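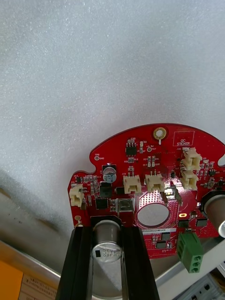

Taking the board apart for our repair and reuse project was my favourite bit of the whole term! Bríd Phelan and I had the red round one, and we spent six lab afternoons learning what all the little parts do (I'd never heard of a test point before, and there's one printed TP8 GND right near the rim).

The cream plugs for the wires were easy to name. The capacitors took longer, mostly me squinting at tiny printing. The big silver one says 35V, so Annelore Petersen made us look up voltage ratings before we wrote anything down. Our parts list ran to 20 lines by December and I still want to add the square chips, once I've found their datasheets.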